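Dye bath notes — December, Flovum wool, second try

Start 1215.
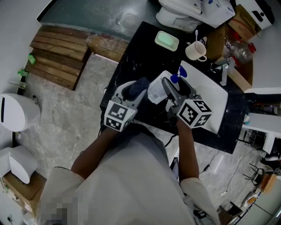
Marble-pattern table, midday.

Weighed out 100 g skein, prewet 20 min in plain water with a drop of soap. Last batch went in too dry and came out streaky at the ties. Kanako says tie looser, figure-eights, cotton string only. Did that.

Madder from the Stitovow bag, the old one. Smells fine. Ground it finer than last time — Gunther's coffee mill, must clean it before he notices. Strained through 2 layers of muslin, still gritty.

Heat up slow. Went over once, color shifted brown at the edge, pulled the pot off and waited. Dont walk away from it!!

Alum: used what was left in the jar. Need to reorder, ask Heino which supplier he used for the Mac an tSaoi blankets.

Result so far is a brick orange, duller than the swatch card. Water maybe? Gudrun thinks hard tap water should help madder, so somthing else is off. Try chalk next time, small pinch.

Skein is on the rack by the window. Do not move it. Rinse tomorrow, then light test strip.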